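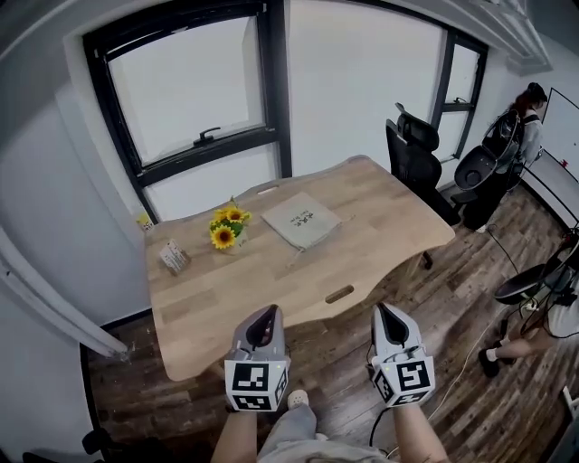

**Who has been using the legal help line since we opened it to tenants outside Tromham?**

Mostly families in the villages to the north, where people rent on verbal agreements and have no paper to show when a landlord wants them out. They made up more than half of our new callers this period, which we did not see coming when we wrote the proposal!

## Casework

We took 2,111 calls between January and May. A lot of those were quick ones (what does this letter mean, can he change the locks, do I still owe rent if the water is off), and our advisers closed them on the phone. Of the rest, 121 became full cases with a file and a lawyer attached. The largest group is eviction without notice, followed by withheld deposits and then utility cutoffs.

We won 3 hearings on the question of whether a verbal lease counts as a lease. We are thrilled about this. The written decisions give our lawyers something to put in front of a judge the next time, and we have already sent copies to the two partner offices that asked for them. One landlord has filed an appeal and we expect it to be heard in the fall. Until then we are telling clients that the point is strong but not settled.

## Abu Hammour partnership

The exchange with the migrant workers' group in Abu Hammour is going better than we dared to hope. Their members deal with company housing and ours mostly deal with private landlords, but the problems overlap more than you would think - passports or ID cards held "for safekeeping," rent taken out of wages, rooms searched while people are at work. We now run a shared call once a month. Their intake form is shorter and kinder than ours was, so we borrowed it. New callers used to be asked for their immigration status near the top of the page. We moved that question to the end and made it optional, and fewer people hang up.

The joint fact sheet on confiscated documents is drafted in English, Arabic and Nepali. The Nepali version still needs a legal read. It will be late by a month, maybe a little more.

## Lirex and Fliser

You asked for an update on the Lirex tower. The company has agreed in writing to stop posting the names of tenants behind on rent in the lobby, and the lists came down in March. It has not agreed to pay anything to the families who were named. We are advising them on a privacy claim and will decide with them this summer whether to file.

Fliser is harder. It manages the buildings along the old rail yard and answers our letters with form letters. Tenants there have started meeting in the evening, at 7, in the laundry room, and they have asked us for training on how to record repairs and complaints. We held the first session in April. People stayed long past the end, arguing about the bylaws and swapping phone numbers, and it was a great evening.

## Budget and staffing

Spending is on plan except for interpretation, which is over. We would like to move money from the travel line to cover it and have attached a revised budget for your approval. The second staff lawyer position has been filled.

## Coming up

- Legal read and printing of the fact sheet
- Two more training sessions for the Fliser tenants
- Response to the appeal on verbal leases
- Saturday hours on the help line, if the interpretation request goes through

Case summaries with names removed are in the annex, along with the new intake form.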